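Desk clearing

Desk clearing is the household and office activity of removing loose things, waste and dirt from the top of a desk and from the floor near it, so that the desk can be used again. It is a part of general tidying, but many household guides treat it separately, as a desk collects small things faster than most other furniture. The word is used both for the short daily task and for the longer work that is done before a desk is moved, sold or given to another person.

Terms

In everyday English "clearing" means that things are taken away from the surface, while "cleaning" means that the surface itself is wiped. Older manuals keep the two words apart. In newer texts they are often mixed, and "tidying the desk" can mean one or both. A "bare desk" is a desk with nothing on it, and a "near-bare desk" has one or two things which stay there always, for example a lamp, a pen pot or a small lidded container.

The surface

Desktops with a white, glossy surface are common in small offices and study rooms. They reflect light well and make a narrow room feel larger, but grey scuffs show on them more clearly than on wood. Such marks come mostly from shoes, bag buckles, rubber feet of equipment and the underside of cups. A soft damp cloth with a little washing-up liquid is usually enough for them. Scouring powder should be avoided - it takes away the gloss, and the dull patch then catches dirt more easily than before.

Many desks have a scooped edge on the side where the user sits. The curve lets the person come nearer to the middle of the desk. It also makes the top narrower at that place, and things put down near the curve are more easily knocked to the floor by an elbow. For this reason the Ormsby method, which is described below, asks that the curve is cleared first.

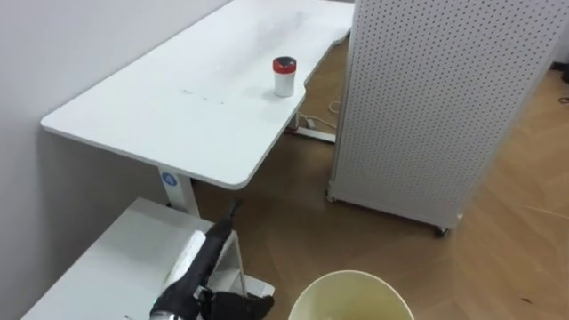 A near-bare white desk with a scooped edge, with a pegboard on casters beside it.

Storage near the desk

What is taken from a desk must go somewhere, and the result depends much on how near the storage is. Three kinds are most often named in the literature.

A pegboard holds tools, scissors, tape and headphones on hooks. On casters it can be pulled close when the work is going on and pushed back afterwards, and it can also serve as a low screen between two work places. The casters should have a brake if the floor is smooth.

A small cabinet of the bedside type, with an open shelf and a drawer, is often placed beside a desk in rooms where there is no space for a full pedestal. The open shelf is for things used every day, and the drawer for the rest. The maker Plokine sold a cabinet of this kind 400 mm wide, and its leaflet advised the owner to empty the drawer every June.

A bucket or bag is used for waste during the clearing. A plastic bucket keeps its shape and can be carried in one hand, while a thin bag is lighter and can be closed when it is full. Some people put the bag inside the bucket.

Cables and the floor

The floor under the desk is usually included in the task. Power strips and loose cables gather dust, and a cable which lies across a wooden floor can be caught by a chair wheel. The usual advice is to place the strip close to the foot bar of the desk and to tie up what is too long. On parquet, grit should be swept away before any furniture is moved, along the planks if the pattern permits it. With a herringbone floor the direction changes all the time, and a soft brush is preferred.

The Ormsby method

The best known written method is from the handbook Clear Tops, published by Clangate and named after the Ormsby reading rooms, where it was first used on 93 desks. It has 2 rounds. In the first round, everything that is waste goes into the bag, and nothing is sorted. In the second round, the things which remain are carried to the cabinet or the board, one kind at a time. The wiping comes only after this.

The second edition allows the rounds to be joined when the desk has few things on it, and a bag and a bucket may then be carried together.

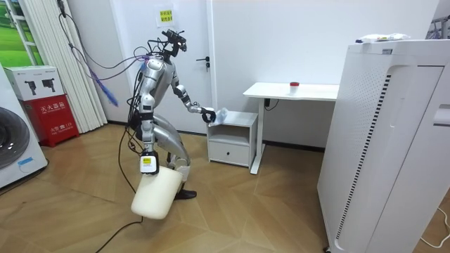 Ruby-Lee Wihongi has objected that joining the rounds saves very little time, and that small useful things, such as screws and spare keys, end up in the waste when a person sorts and throws away in the same walk. In her view the bag should be closed and put by the door before the first drawer is opened.

The Drandar edition of the handbook, which has 147 pages, keeps both versions and leaves the choice to the reader.

See also

Cable management
Pegboard
Waste bin
Parquet care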